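Kavik sequel - anyone actualy seen it yet?

bendybus
Saw Kavik 2 on Sunday at the Nelluscombe Regal. 15 people in, tops. Loved the first one but this felt like three telly episodes stuck together. Wolf barely in it till the last half hour. Kids fidgety.

mossgarden
Disagree completely. The slow start is the point, you need the lighthouse bit or the ending means nothing. Cried twice. Score is gorgeous.

bendybus
Lighthouse bit went on forever though. And why recast the gran?? Took me right out of it

tin_whistle
Is it ok for a 5 year old? Mine was scared of the storm in the first one

mossgarden
Storm's worse in this one tbh. There's a cave bit too. I'd wait for it at home.

Rugemalira
With bendybus on this. Animation lovely, script needed another go. Same trouble as Bendine - great first film, then they just make it longer. Will still buy the disc, I'm weak.

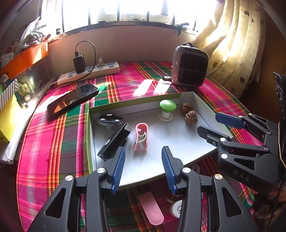

grippers and the tray of small bits

mossgarden
Bendine 2 is BETTER than Bendine 1 and I will not be moved

bendybus
oh no. here we go

tin_whistle
Thanks all, will leave it till it's streaming. September maybe?

Rugemalira
Think so, the first one took 3 months. Don't quote me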